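Hanging Storage for Straps and Buckles in the Textile Workshop
Final report of the second-year project, Product Care and Repair
Giston Technical College, Clalcombe
March 2024

1. Introduction

The textile workshop of our college has a small store with the parts that are used for repairing bags, harnesses, child carriers and sports equipment. Most of these parts are straps and buckles. They come from old products which people give to the college, and the students remove them before the fabric goes to recycling. When our course began in September, all straps and buckles were kept in four deep plastic boxes. Everybody put things in and very few persons took things out, for the simple reason that it was difficult to find anything.

The subject of my project was to sort this store and to make a better way of keeping the parts. I have chosen this subject after I spent most of one afternoon looking for the second half of a side release buckle. I found it only after I had already sewn a new pair on the bag.

2. The task

The workshop teacher gave me the following conditions:

The new storage must fit on the wall between the door and the cutting table.
It must not need electricity or any labels made by a special printer.
Metal and plastic parts must be possible to see without opening a box.
The cost should be low, and material from the college should be used first.

I added one condition by myself. A strap must be possible to take and put back with one hand, as people in the workshop often hold the product they repair in the other hand.

3. Situation before the project

I emptied the boxes on the cutting table and counted all pieces. There were 423 pieces, where I counted a buckle together with its strap as one piece. The long straps were knotted with each other and had to be separated first. This took longer than the counting.

The problems that I noted were these:

The webbing was folded sharply at the bottom of the boxes and kept the folds. A folded strap does not go well through a slider.
Metal parts had scratched the surface of the glossy plastic parts. For the function this has no importance, but customers of the repair days do not like a scratched buckle on a good bag.
Dust and threads had collected in the openings of the buckles, above all in those with a press button and a latch inside.
The two halves of the same buckle were often in different boxes. It is very hard to match them later, as the makers use sizes which are nearly equal but not equal.

4. Sorting

4.1 Groups

At first I sorted by colour. This was a mistake. Nearly everything is black, so I had one very large heap and five very small ones. Then I sorted by width of the webbing, and this was much better, because the width is the first thing that a person needs to know when they look for a buckle. Inside each width I made the groups by the way of closing:

Side release buckles
Centre release buckles, with one button in the middle
Buckles with a metal tongue and latch, as known from seats and child carriers
Sliders and ladder locks
Hooks, rings and clips
Webbing without any part on it

Some pieces did not fit in any group. I put them in a tin with the name "Others". I am not proud of this tin, but it is useful and it is opened often.

4.2 What was kept

Every piece was checked for cracks, for a weak spring and for damage of the webbing near the stitches. After the check, 286 pieces remained. The damaged plastic parts were put in the college collection for mixed plastic, and the metal parts went to the metalwork department, who were glad to have the rings.

One group needed a separate decision. Buckles and webbing which have been part of a safety product, for example a child seat or a climbing harness, may not be used again for the safety of a person. From outside it is not possible to see if the webbing has been under a heavy load or was many years in the sun. I discussed this with the teacher and we agreed that such pieces can stay in the store, but only for bags, for tying things together and for teaching. They hang on their own rail, and the rail is painted red at both ends.

5. Cleaning

The plastic buckles were washed in warm water with a little dish soap and brushed with an old toothbrush. For the openings I used a wooden stick and a piece of thin cloth. I did not use oil. I had read the advice to put oil in a stiff latch, but oil holds the dust, and after a few weeks the latch is worse than before. Where a latch was stiff after washing, I dried it for two days with the opening down and tried again. In most cases it was then moving well.

The webbing was washed in a net bag at low temperature and hung to dry over the radiator rail, not directly on the radiator. The folds did not go out completely by washing. I ironed a few of them through a damp cloth on the lowest setting, and this helped, but it is slow work and must be done carefully with synthetic material. I melted the end of one strap in this way. For the others I decided to wait and let the weight of the buckle make the strap straight again.

6. Design of the storage

6.1 First version: board with nails

The first version was a board from the wood workshop with nails in rows. It was cheap and was ready in one lesson. The straps fell down when the door was closed strongly, and the nails pulled threads from the webbing. I used it for one week and removed it.

6.2 Second version: drawers

For the second version I borrowed a small drawer cabinet called Bettencourt from the drawing room. It looks very tidy and for the small sliders it was good. For the long straps it was the same problem as in the boxes, only in smaller boxes. The condition that parts can be seen without opening was also not fulfilled. I gave the cabinet back, but I kept the idea of small compartments for the parts without webbing.

6.3 Third version: rails

The final version has three horizontal rails on the wall with rings and clips which can slide. The strap is hung from the ring or clip, and the buckle is at the lower end, so it can be taken by hand and turned to look at both faces. The distance between two rings is 150 mm. With a smaller distance the buckles touch each other and make scratches, and with a bigger distance there is too little place on the wall.

The rails are old curtain rails which were in the cellar. The small parts without webbing are in glass jars on a shelf under the lowest rail. The jars were brought by students of my class and they do not have the same size, which disturbs me a little, but they close well.

Only one strap of each type hangs on the rails, 97 pieces in total. The rest are rolled loosely, with the same number on a paper tag, in flat trays below the cutting table. When the hanging piece is used, the person takes the next one from the tray and hangs it. I have taken this idea from the yarn shop in Clollitz, where one ball of each colour is shown and the others are behind the counter.

7. Test in use

The storage was used by two classes during four weeks. I asked them to write in a notebook what they were looking for and if they found it. The notebook was not filled in always, so I cannot give exact results. From the notes that exist I see that the users found the correct width quickly, but they had difficulties to know the difference between the centre release buckles and the buckles with a latch. When they hang closed, the two types look similar from the front. I changed the order on the rail so that they are now on opposite ends, and I wrote the type on the wall above with chalk.

A second remark was written three times by different persons: the highest rail is too high. I moved it down by the width of one hand. It cannot go lower without the long straps touching the shelf.

It was also observed that straps come back on the wrong ring. This happens mainly at the end of the lesson. A tag on the ring with the same number as on the tray helps, but only when people read it.

8. Costs

The rails, the board and the jars did not cost anything. I bought the clips, screws and one tin of red paint from the course money. The paper tags were cut from old folders.

9. What I would do in another way

I would measure the webbing before washing it and not after, as one of the cotton straps became shorter and was put on the wrong tray. I would ask the users before the first version and not after the second. And I would keep one piece of each broken type, cut open, to show how the latch works inside. I threw the broken ones away too early, and now when somebody asks me about the small metal tab in the opening I can explain it only with a drawing.

10. Next steps

The trays need covers against dust. The red rail should get a short written rule beside it, so that the next class understands why these pieces are not for safety products. The list of all types is in the workshop folder, and new pieces should be written in before they are hung up. The next pieces to be checked are the closed buckles on black webbing, and for each one the printing on the front should be copied into the list, also when only a part of it can be read.
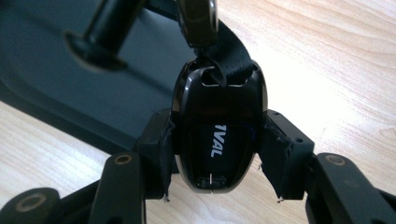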